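The leaves are winning, and I am thrilled

Posted October 15, 2026 by Danai Sarantis

I have spent way too much of this fall thinking about sweeping. Every chore robot video I watch happens in a bright kitchen with one mug on the counter, and I love those videos, I really do, but the chore I want handed off is outdoors. A path beside a building, damp asphalt, cobblestones down one side, trees on the other. Keep it clear of leaves. That's the whole job!

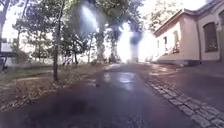
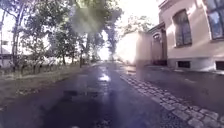
Leaves on the grass can stay where they are. Leaves on the asphalt have to go, and so does anything stuck between the cobbles. A person with a broom gets that in one sentence. A machine has to work out where the verge stops when there's no curb to bump into, and whether a dark patch ahead is shade, water or a hole. Then the low sun bounces off a puddle straight into its camera.

So, can they do it yet? My answer is "some of it," and that's a much better answer than I'd have given last December.

Driving in a straight line is the easy part now. Osvaldo Rocha (we argue about this most weekends) has been building a little sweeper he calls Zement, and it will follow a path edge quite happily on a gray day. It has a spinning brush in front, a hopper behind, and a battery that weighs more than my dog. He's been feeding it pictures of pavement, 4000 of them so far, and the difference between dry asphalt and wet asphalt is finally something it handles without stopping to think. I cheered out loud the first time I saw it roll through a puddle.

Wet leaves are another matter. Dry ones skitter into the hopper beautifully. Wet ones go flat and hang on, and the brush just polishes them. Osvaldo's fix is to go over the same strip 2 times, slower on the second pass, and that gets most of them. Cobbles are worse — every joint is a tiny pocket, and the wheels chatter so much that the edge-following gets confused.

Savvas Koutsoukos thinks we should skip the brush and use an arm with a rake. I said he was dreaming. Then I lay awake working out how it could be done, so he may have a point. An arm could pick at the joints, but it would be slow, and 200 feet of cobbles is a lot of picking.

For now I'd give a machine the middle of the path and keep the edges for myself. I'd take that deal tomorrow! Next up is a softer set of wheels for Zement, plus a stiffer brush if Osvaldo can find one that fits the old mount.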